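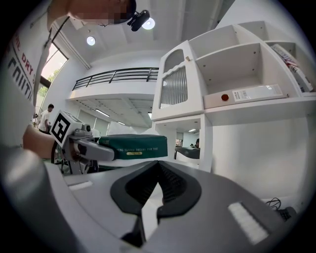

How long does it take a beginner to get good at folding clothes with a pair of hand-held grippers? For most of our club it was two afternoons to stop dropping things and about a month to stop hating it.

I get asked that one a lot, usually by somebody's younger cousin who wants to join and has heard that we "play with laundry." Fair enough, we kind of do! Our project this term is soft stuff: shirts, bags, towels, pouches, anything that flops. The robot people before us did blocks and cups, and they were very proud of their blocks and cups, and then Felicidad Lumbao stood up at the first meeting and said she wanted a robot that could put away her gym bag. So now it's fabric. Thanks, Felicidad.

If you've never tried picking up a folded pouch with two plastic fingers, go get a pair of kitchen tongs and have a go at it. The first fold is easy. Then you want to let go with one side and hold on with the other, and the whole thing slides, or opens up, or turns around so the zipper is on the wrong side. Your own hand fixes that without asking you. With the grippers you have to plan it, which felt ridiculous to me for the first week (I said so, loudly, and Efren still brings it up).

Efren Macaraeg is our team lead and he has rules. Keep the marker cubes facing out. Don't cover them with your sleeve. Start every try with both jaws open, end every try with both jaws open, and if you mess up in the middle, keep going and fix it the way a person would. That last one I like. My early tries are full of me poking at a corner over and over, and he kept a bunch of them in because he says the fixing is worth more than the pretty ones. I'm choosing to believe him.

Our goal for the term is 3000 tries across the whole club. My share is 200, and as of 10/7/21 I've done 40 of them, so, um, I have some evenings ahead of me. Felicidad finished hers early and now walks past my spot humming.

We named our entry Munetti, after a long argument and a vote that I lost. I wanted Arkodus. Everybody said it sounded like a foot cream. The other team went with Drisia and they have a logo already, a nice one too, with a little claw in it, and we have a name written on masking tape.

Things I've picked up so far, in case you're starting something like this at your school:

Thick fabric is easier than thin. Slippery lining is the worst thing in the world.

Grab closer to the fold than you think you should. I kept going for the corners and the corners kept letting me down.

Tie your cables out of the way before you start and do it again after lunch.

Swap partners. I worked next to the same person for a week and we both ended up with the same bad wrist habit, where you twist at the end of the lift and the bag spins.

Take your breaks. Your thumb will let you know when.

The competition is in March, and the judges bring their own items, so we don't get to practice on the real ones. Last year somebody pulled out a raincoat. A raincoat! I've started carrying mine in my backpack, and tomorrow I'm going to try it with the hood tucked in and then with the hood out, and see which one makes me want to quit first. If you have a trick for hoods, please leave it in the comments.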